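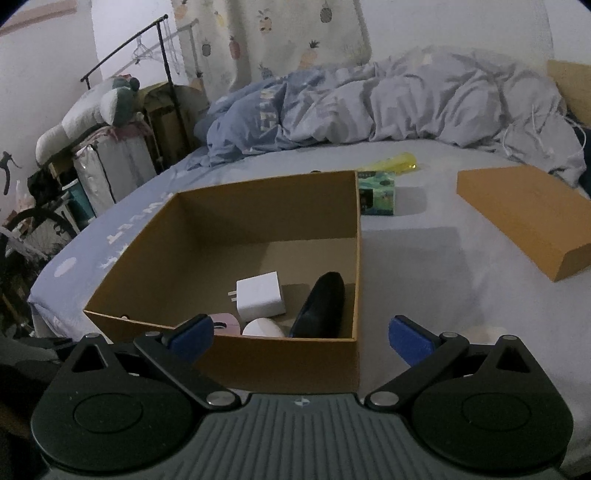

**Figure 2.** A cardboard box used to hold small electrical items, with a power adapter and a pink computer mouse inside.

### 4.2 Do people keep old electronics because they value them?

The usual account of household hoarding of small electronics says that people hold on to old devices because they overestimate what those devices are worth. Nedelcu's version of this claim is the best known in our area, and it rests on a survey of 2,000 households in which owners were asked to put a resale price on an unused item. Most gave a price well above what a dealer would pay. We do not doubt the prices. We doubt that they explain very much.

The trouble starts with the question itself. A person who is asked what a thing would sell for will come up with a number, whether or not that number ever crossed their mind before. In our interviews in Flakov and Hakala, price came up without prompting in only 5 of 100 households. Far more often, people told us they did not know which device a charger or cable belonged to and did not want to find out the hard way. One respondent in Hakala had kept a charger through two moves and could not name a single thing it fitted.

Small items also tend to be stored together, as in Figure 2, and this matters for how the survey data should be read. Nedelcu treats each item as a separate decision to keep. Our respondents rarely spoke that way. They talked about "the box" or "the drawer" and said they would deal with it when they had an afternoon. If the decision concerns the whole container, then counting its contents one by one makes a single act of putting off look like a long run of careful choices.

The Vileo take-back trial is sometimes cited on the other side. Households there were offered a small payment for each item, and returns went up. But the trial also sent a collector to the door on a Wednesday evening, and there was no group that got the visit without the payment. It is hard to see how the two can be pulled apart after the fact. The authors' own follow-up covered only 22 households, all of them people who had already taken part.

We are not much happier with the idea, common in the Zollell reports, that better labels on drop-off bins would solve the problem. None of our respondents described a confusing bin. Several did not know where the nearest one was – and two had driven past it every day. Section 4.3 takes up distance and opening hours, where the evidence is thinner than we would like but at least concerns things people did.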